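Speaker notes: Buying second-hand furniture without regretting it
Evening talk, Hutbridge Library, 35 minutes plus questions

Slide 1. Opening

Thank people for coming out. Say where the toilets are and that the tea is at the back.

Start with the wardrobe. I bought it from a house clearance in Amthorpe, paid in cash, and got it home before I found the back was held on with parcel tape. It stood up for 2 years and then it didn't. Everything in this talk is something I would have liked to know that morning.

Ask for hands: who has bought a piece of furniture second-hand in the last year? Who has sent one to the tip?

Slide 2. Measure before you go

Write down the space, the front door, the stairs and the tightest turn. Keep the list in your phone. Most people measure the space and forget the turn.

My hall is 900 mm wide at the narrowest point. A chest of drawers will go through that on its end, but a sofa with fixed arms may not. If the legs unscrew, ask the seller to take them off while you are there, so you know they come off.

Slide 3. Where to look

Charity warehouses, house clearances, auction rooms, online listings, the neighbours. Charity warehouses usually deliver for a small charge. Auction rooms add a buyer's premium, and you need to read the terms before you bid. At the Castellanos saleroom I have seen people win a table and then walk out annoyed at the bill.

Online listings: ask for a photo of the back and one of the underside. If the seller won't send them, leave it.

Slide 4. Solid wood or veneer

This is the part people ask about most, so slow down here.

Look at the edge of a board first. On solid wood the grain on the face carries on over the edge and shows as end grain at the ends. On veneer there is often a thin line where the sheet meets an edging strip. Look for chips at the corners, where you may see a different material underneath.

Then look for repeats. A printed surface will show the same knot more than once.

Veneer is not a fault. Plenty of very good furniture is veneered and will outlast us. The point is to know before you sand it - once you go through, there is no putting it back.

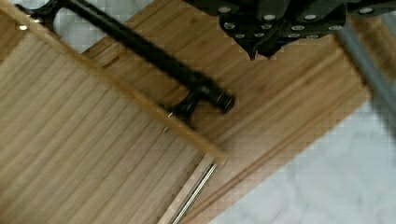
Photo: Mevach picture library

Pale wood with a fine, straight grain is easy to live with and hard to match. If one door is missing, don't count on finding another in the same colour. Wood changes with light, and two pieces made in the same week can look quite different after years in different rooms.

Slide 5. The checks

Pull every drawer right out. Push down on the top with both hands and rock it from side to side. Smell the inside. Shine a torch into the joints and look for small round holes with fresh dust below them, which can mean live woodworm.

For anything upholstered, find the fire label. Charity shops won't normally take a sofa without one and you may have trouble passing it on.

Slide 6. What it really costs

Show my sideboard figures. Purchase, van hire, wax, hinges and a new lock came to £287. The sideboard was less than half of that. I would still buy it again, but I would borrow a van.

Slide 7. Questions

Handout is by the door. If someone asks about paint stripper, say to use it outdoors with gloves on and follow the tin. If someone asks for a valuation, say I don't do them.

Chairs need stacking before we leave.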